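# Wavside shared dining room: progress report to the Pokwood fund

Prepared by Nayeli Villca, Wavside. Covers the period from January to the end of March.

The main room is now in daily use for meals. When we applied, people were eating at their desks or on the stairs, and the grant was meant to give them a proper table, enough chairs and a simple breakfast they could get for themselves.

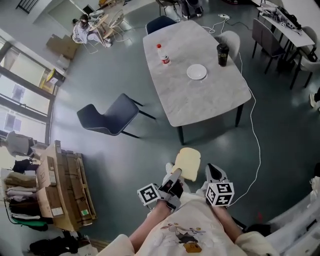
We set ourselves two goals for this period. The first was to furnish the eating end of the room. The second was to get a breakfast going on working mornings, with bread, spreads and something to drink, and to keep it going without anyone having to be paid to run it.

## Furniture

The rectangular dining table has a pale grey marble-patterned top and dark legs. We looked at a plain wood one from Esposito that cost less, but the people who would be wiping it down asked for a smooth top, and we went with that. Navy-blue upholstered chairs go with it. We also use white chairs from elsewhere in the building when more people sit down, so the set doesn't match. We have decided to leave it that way and put the money toward food.

The small round table with the light wooden top stays, with the white wire chairs. It gets used by people who want to sit apart or who come in late. We had planned to move it out to make space for a second large table. After a few weeks of watching how people used the room we dropped that plan, and I would like the fund's agreement to the change.

The long white desk on the right side of the room was there before the grant and is not part of this project. It is still a working desk, with equipment and cables on it. Meals and desk work share the room, and this has gone better than I expected. The one rule is that food stays off the desk.

## Breakfast

Bread comes from Brerodness. They deliver before 8 a.m. and take back the empty trays the next time. We order sliced white and a smaller amount of brown. The white goes first. In February we ran out before 9 a.m. more than once, so the order went up to 18 loaves a week, and we haven't run short since.

An average of 35 people a day take breakfast. Most have toast. We tried cereal for two weeks and stopped, as the milk kept getting left out.

Plates are plain white and get washed by whoever used them. Many people bring their own travel cup, so we bought fewer mugs than we had budgeted for.

## Spending

We have $1000 left from the furniture line. It comes from buying one large table instead of two. I am asking to move the full amount to food, which at the current rate would cover bread and spreads through the summer.

The other lines are close to plan. Receipts are in the folder I sent with the last claim, apart from the final delivery note from Brerodness, which I will send when it arrives.

## Problems

The floor has a glossy finish and shows every crumb. It gets swept after breakfast, but by the afternoon it needs doing again. We are going to add a second sweep at 3 p.m. and see if that is enough.

Cables are the other thing. There is a power strip at floor level, and a thin white cable can end up running past the dining table. I have asked for a floor cover to go over any cable that crosses the walking space. Until it is fitted, cables should be unplugged and put away before meals.

Cardboard from deliveries also builds up on the floor. Boxes should be flattened and taken down the same day, and this is now on the closing list.

## Next period

- Fit the floor cover for the cables.
- Put felt pads under the chair legs.
- Ask people what they would like besides toast, with fruit as the first thing to try.
- Agree on a summer price with Brerodness.

I need an answer on the $1000 before the end of April so that I can confirm the bread order. The request form is attached.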